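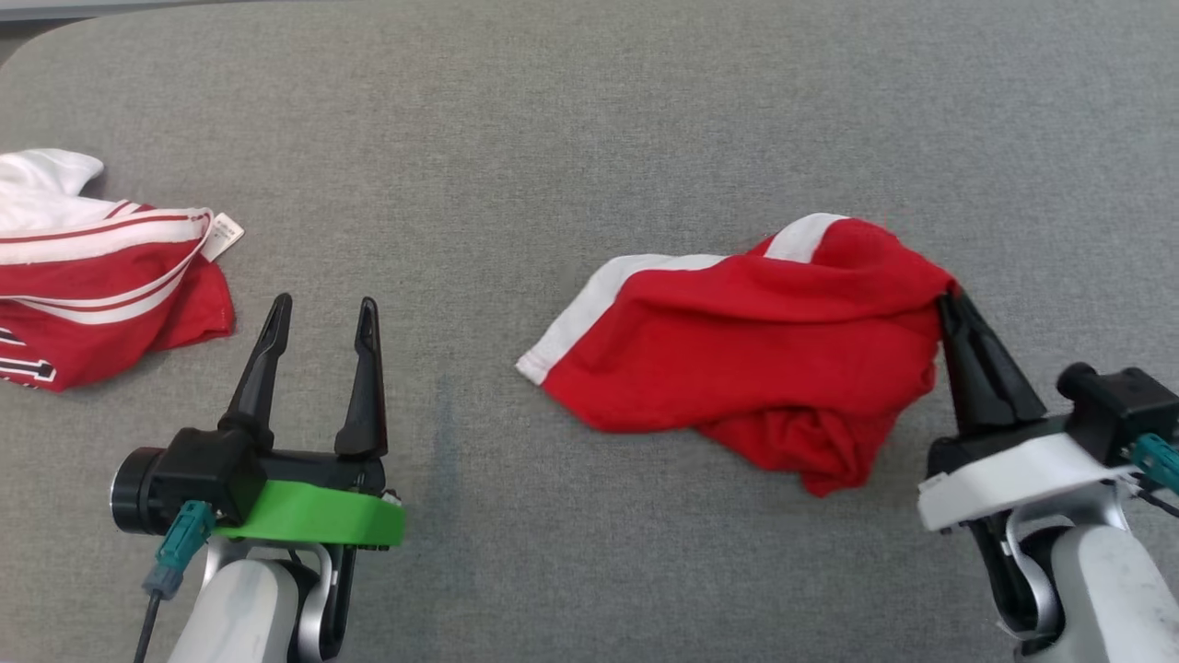
Laut Garnet Desjardins soll man das Handmikrofon immer zuerst einschalten und dann erst das Pult, aber bei der Kabarettbühne Tultholm machen wir es umgekehrt.

4.2 Gesangsmikrofon einrichten

1. Regler am Pult Grateo ganz nach unten schieben.
2. Pult einschalten und 40 Sekunden warten.
3. Mikrofon einschalten, Kanal 2 wählen.
4. Den Regler langsam heben, bis die Stimme in der letzten Reihe gut verständlich ist.

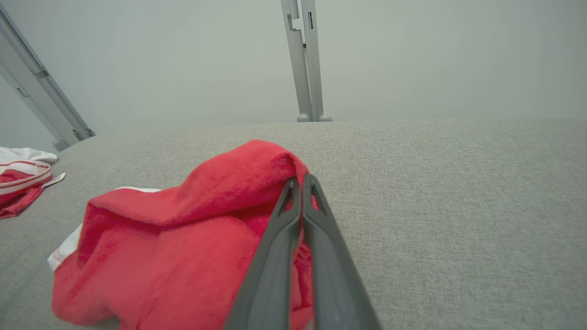

5. Die Einstellung unter dem Namen der Sängerin speichern.

Hinweis: Für gesprochene Nummern bitte den Hall ausschalten.

Vorsicht: Mikrofon nie vor die Lautsprecher halten, es pfeift sehr laut.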